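Budget for the fingers before the arm

Most equipment plans I am asked to review for table-service automation begin with the arm. The payload is listed, then the reach, then a price, and the gripper appears as an accessory on the second page. My view is that this order is wrong, and that it accounts for a good part of the overspending at small sites.

Consider what the machine has to pick up. In a café or canteen the load is light. A bottle, a mug and a bowl are all well inside the limits of the cheapest arm on the market. Payload is therefore a poor basis for choosing between quotations. What separates a usable system from an unusable one is whether the fingers can close on a smooth plastic bottle and then on a mug without a tool change, and whether they can be repaired by the people on shift.

Soft ribbed fingers are the sensible default for this class of work. They bend around the object, they tolerate a few millimetres of error in position, and they cost little to replace. The weak point is the contact strip, which wears and picks up grease. It should be a separate line in the budget with its own reorder interval. 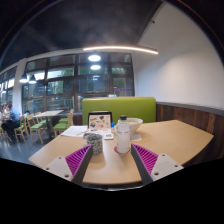 How many spare finger sets should a first order include?
Two complete sets per gripper, plus one further set of contact strips. One set stays in the machine, one is ready to fit, and the third covers the delay in the first reorder.

The Pidcombe plan is a fair illustration. It asked for one arm, one gripper, one hand-held version of the same gripper for recording demonstrations, and no spares at all. The hand-held tool was struck out at the first review as a luxury. I argued for putting it back. A hand-held gripper with the same fingers lets the site test its own crockery on its own tables before anything is bolted down, and it does so for a small part of the cost of the arm. Pidcombe had set aside 3,000 pounds for installation and nothing for trials. Moving 300 of that to a week of handling trials was the best change made to the document.

Trials should be run where the work will be done. A bench in a supplier's workshop has even light and one object on it. A dining table has papers, a bowl, a mug with a handle on the wrong side, and windows that throw reflections on clear plastic. If the supplier will only quote success rates from the workshop, the buyer should treat them as workshop figures and plan a separate acceptance test.

Nzioka's quotation did this properly. It listed 43 items of tableware, stated which of them the fingers were rated for, and left the rest marked as untested. I would sooner sign that than a sheet promising everything. Stusov's sheet was cheaper by a clear margin and covered "general catering items", a phrase that cannot be tested and so cannot be enforced.

Bottles deserve their own clause. A filled bottle and an empty one of the same pattern are different loads, and a grip force that holds the first may crush the second. The clause should name the bottle, the fill states and the permitted deformation. It should also say whether the cap is on.

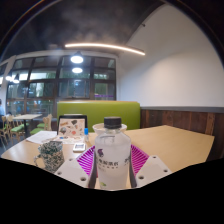

Running costs

The usual allowance for maintenance is a flat percentage of the purchase price. For grippers this gives the wrong answer, as wear follows the number of grips and has nothing to do with what the arm cost. The Drestisham site recorded 103 strip changes in its first year against a plan that allowed for none. The strips were cheap. The lost hours were not, because each change was logged as a fault and waited for an outside engineer. Once the kitchen staff were shown how to remove the mounting screws and swap the strip, the waiting stopped.

Three points follow for anyone drafting a plan now. Staff training should be paid from the equipment line, or it will be cut. Finger mountings should use ordinary screws that the site already has a driver for. The contract should allow the buyer to source fingers elsewhere after the warranty period, and the drawings should be supplied with the machine.

There is a case against all this. A plan that itemises strips and screws is longer, and finance departments dislike long plans. Some will ask why a single service contract would not be simpler. It would be simpler, and at a large site with several machines it may also be cheaper. At a site with one arm it seldom is, and the buyer should ask for both prices in writing before deciding.

Budgets for next year are mostly fixed in November. A draft that still has the gripper under "accessories" can be corrected before then with one extra table: objects, fingers, strips, hours. The arm can be chosen after that table is filled in.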